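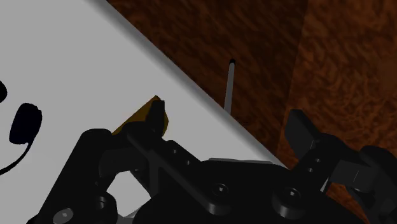 Weronika Kaczmarczyk wanted to know whether the Flundari scene pack would run on her old desktop, and yes, it does, at a pace she can live with. Her other question was whether grasps tuned in it carry over to a real arm. Mostly! More on that further down.

## Flundari scene pack, from Kotberg

Flundari is a set of simulated tabletop scenes for two-finger grippers. You get 40 scenes and 200 surface textures (the wood grains are gorgeous, all burl and amber), and you can swap any of them without touching the physics.

What I like most is the gripper model. The linkages, pivots and bolt heads are all modeled, so when a finger comes down across a small part you can see how little of that part is left in view. I spent a whole evening in April just moving the wrist camera and enjoying it far too much.

**In the pack**

- 40 scenes, 200 textures
- pegs and faceted blocks, editable
- 1000 saved start poses
- loader for Derkeck controllers

**Carrying over to hardware**

Side grasps on blocks needed almost no retuning on my Derkeck arm. Thin upright pegs took more work, and I ended up lowering the finger speed and raising friction a notch.

The download is 470 MB. Miłosz Czerwiński keeps the Minhas add-on with softer fingertips, and it installs into the same folder.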